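Onusport presents the Purus garden pump for small and medium gardens

Drenden, 12 Dec 2020

Onusport, the supplier of garden machines from Drenden, adds a new water pump to its program. The Purus is made for people who take water from a rain barrel, a well or a pond and want to use it for beds, lawn and vegetables. It comes to the dealers in February.

The pump has an electric motor with a start button on top of the housing, so the user does not need to bend down. The pressure can be set in three steps. The lowest step is good for young plants, the highest one is meant for a lawn sprinkler. When there is no more water in the barrel, the motor stops by itself and a red lamp goes on.

The Purus weighs 9 kilograms and has a folding handle. The suction hose is 3 meters long and is delivered together with the pump, also a filter which can be taken out and washed under the tap. All connections fit the usual garden hoses. For the winter, the remaining water is let out by a screw at the bottom, and no tool is necessary for this.

"Many of our customers have told us that their old pump was too loud for the neighbors," says Svend Bech, product manager at Onusport. "We have worked on this point for a long time. With the Purus you can water in the evening and still have a talk on the terrace."

Before the start of sales, 11 households in Drenden used the pump for one full season. After their remarks the cable was made longer and the handle got a softer grip.

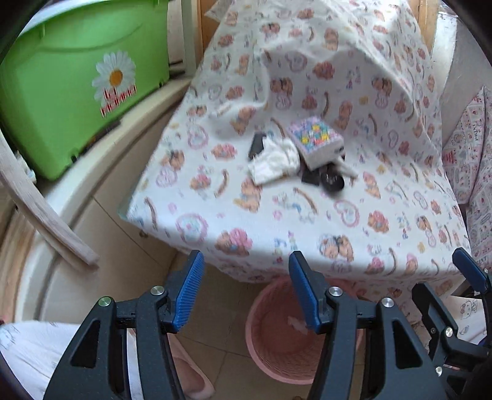
Table cloth with teddy bears, hearts and pink flowers.

The Purus can be ordered from all Onusport dealers under the article number 1343. The larger model Sisay, for deep wells, stays in the program without changes. Spare filters and seals for both pumps are kept in stock at the Drenden warehouse.

Contact for the press: Svend Bech, Onusport, Drenden. Test pumps for garden magazines can be requested from the same address.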